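Print this page
E-mail this page

Rules for a shared robot arm: student project report
Bouchra Kamel
May 13, 2022

1. Background

The Rirken teaching lab runs its small arm exercises in simulation before anyone is allowed to book the real bench. Until this year each group wrote its own safety settings. Some groups had a speed limit and some did not. Two groups used the same word, "home", for different arm positions. My project was to write one set of working rules, put them into the simulator as checks, and see whether other students could follow them without help.

I did not try to write a full safety standard. The published standards for industrial robots are written for machines in factories, behind fences or with trained operators. I read them for their general approach, which is to list the hazards first and then decide what to do about each one. My supervisor asked me to keep the result to 2 printed pages.

2. The rules

The draft went through several versions in March. The wording that matters most is as follows.

Before a run, the operator states the task, the start position and the stop condition in the log. A run without a stop condition is not started.

The work area is the table top. Any planned path that takes the gripper past the edge of the table is refused by the checker, even if the arm could reach that far.

Objects that are not part of the present step stay outside the keep-clear zone. The zone is drawn from the centre of the base plate and is wider on the side where the gripper is working.

If the arm is holding something when a stop is called, it keeps hold of it. The first draft said the gripper should open. I changed this after Galindo, the group that shares our bench, pointed out that a dropped part can roll or land on someone's hand.
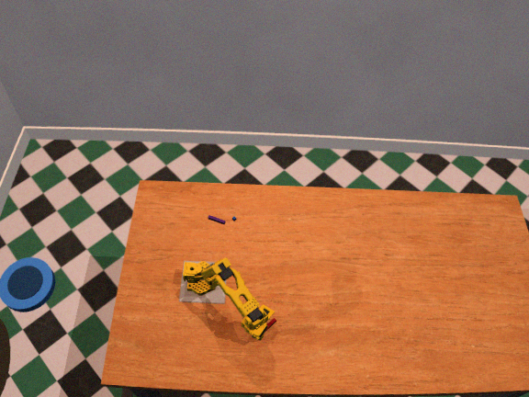
The keep-clear rule took longest to get right. A fixed circle was simple to explain but it blocked layouts that were quite safe, and students began to ignore the warning. In the final version the checker looks at the planned path and measures each loose object against it. With the red bar in the gripper and the arm reaching down and to the right, the purple stick and the small blue cube farther back on the table are well away from the robot and can stay where they are. If the next step swings the arm towards them, the check is made again before the move. The operator has to confirm the new result by hand.

3. Testing

I ran 186 simulated tasks with the checker switched on. The task list came from the Vivis course exercises, so most of it was picking up and placing small parts. The cycle limit was set at 3,000 steps per task, with a warning in the log at 2,000. A task that reached the limit was stopped and recorded as unfinished.

Most refusals were for paths over the table edge. These nearly always came from a wrong sign in the target position. The second most common fault was a missing stop condition. I had expected more trouble with the keep-clear zone than I got.

The log format caused complaints. It asked for the start position as joint angles, and students wanted to type a name. I now allow names, but only from a fixed list, and "home" has one meaning.

4. Limits of the work

The simulator has no people in it. The rules on hands, hair and sleeves are on the sheet but have not been tested by this project. Contact forces in our model are also rough, so I would not use the results to choose a safe speed for the real arm. That should be measured on the bench.

The checker was written for the Jevent software our course uses. Moving it to another package would mean rewriting the part that reads the planned path. The rule sheet itself can be used as it is.

5. Next steps

The sheet will be fixed to the wall beside the bench before the next intake. I have asked for the stop rule to be tried first at low speed with an empty gripper, and then with a foam part. The checker code and the full log are in the course folder.

Print this page
E-mail this page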